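Inicio | Números | Secciones | Normas | Contacto

Tiempo de lectura: 11 minutos

4. El orden doméstico declarado y sus límites

La literatura sobre el orden en la vivienda descansa casi por completo en lo que los residentes dicen de sus propias superficies y cajones. La escala Clirkusa, la más citada, pide valorar en diecinueve enunciados el estado de mesas, encimeras y muebles de guardado, y convierte las respuestas en una puntuación única. Esa puntuación se ha asociado con el cansancio, con el gasto en alimentos y hasta con la calidad del sueño. Conviene preguntarse qué mide antes de seguir sumándole correlatos.
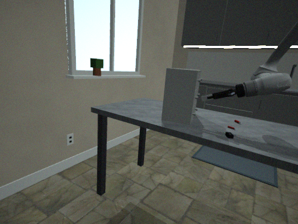
Nerea Olabarri

Figura 1. Mesa larga de superficie gris claro con patas oscuras. Imagen generada por ordenador.

El primer problema es léxico. «Mesa despejada» figura en la escala como si tuviera un sentido compartido, pero en las entrevistas piloto de Midlow el término admitía desde la ausencia de platos sucios hasta la ausencia de cualquier objeto. Una mesa como la de la figura 1, con un bloque vertical de color gris pálido hacia la mitad del tablero, puede recibir la puntuación máxima de un informante y una intermedia de otro. La versión revisada sustituyó «despejada» por «disponible para su uso», fórmula que traslada la ambigüedad al uso y la deja intacta.

El segundo problema es de muestreo. La validación original reunió a 676 hogares, cifra respetable, aunque más de 50 se reclutaron entre clientes de una cadena de mobiliario de Stevens. Los autores afirman que su exclusión no altera los resultados; no publican, sin embargo, el análisis que lo mostraría. Tampoco se indica quién contestó en cada vivienda, omisión seria en una escala cuyo contenido depende de quién guarda las cosas y quién las busca después.

Este sitio utiliza cookies propias y de terceros. Aceptar | Configurar

4.1. El interior de los muebles

Los enunciados sobre cajones presentan una dificultad añadida. El informante ve a diario la encimera, pero del contenido de un cajón responde de memoria, y la escala concede el mismo peso a ambas respuestas. La justificación ofrecida es la elevada consistencia interna del conjunto. El argumento nos parece débil: quien se tiene por persona ordenada tenderá a contestar en consecuencia a todos los enunciados, y la consistencia recogería entonces esa imagen de sí – algo digno de estudio, sin duda, pero distinto del orden de la casa.
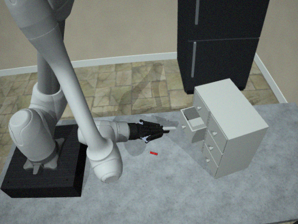
Gotau, sábado, 30 de julio de 2022

Figura 2. Mueble blanco de tamaño reducido con un cajón abierto; al fondo, frigorífico negro y pared beis. Imagen generada por ordenador.

Un cajón abierto (figura 2) plantea además la cuestión del momento. ¿Cuenta como desorden o como tarea en curso? El manual de codificación lo considera desorden si el informante «no lo está usando», criterio inaplicable a un cuestionario que se rellena sentado y, con frecuencia, en otra habitación. En la réplica de Gotau, 11 enunciados cambiaron de signo entre la aplicación de la mañana y la de la tarde. Sus responsables lo atribuyen a la fatiga; la hora de la comida parece una explicación más económica, y no se descartó.

Nada de esto obliga a abandonar el autoinforme. Sí obliga a retirar de los resúmenes la expresión «nivel de orden del hogar», que la escala no autoriza, y a tratar con reserva las comparaciones entre países, donde a la variación de los términos se suma la de los propios muebles. En la sección siguiente se examinan los registros de observación directa, cuyos defectos son otros.

Suscríbase al boletín para recibir el sumario de cada número.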